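Minutes, Caltitz open day planning, second meeting, April

Present: the demonstration group, plus two people who thought this was the budget meeting and stayed for the coffee.

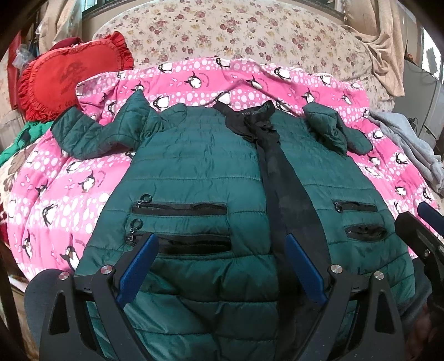 ## 1. Visit to Viltolance

Six of us went to watch clothes handling with the hand-held grippers. The padded jacket took up most of the visit. It has four zippered pockets and a long black strap, and opinions on the strap were strong and are not minuted.

Our hosts said a good operator gets through 40 garments in a shift. Our best attempt was one sleeve.

## 2. What we show at the open day

- Agreed: garments on a bed, gripper by hand first, robot arm second.
- Agreed: the penguin blanket stays. A proposal for plain gray was defeated.
- Not agreed: whether visitors may try zippers. Deferred again.

## 3. Numbers

The Prarkitz hall holds 100. Last year nearly 50 came, several of them for the parking. Slots will be 14 minutes, after a long discussion of 15.

## 4. Actions

- Demonstration group: ask Viltolance for a second gripper.
- Front desk: reprint the signs with "Caltitz" spelled correctly.
- Everyone: bring one jacket, pockets emptied.

Meeting closed at 4:40 p.m., when the coffee ran out.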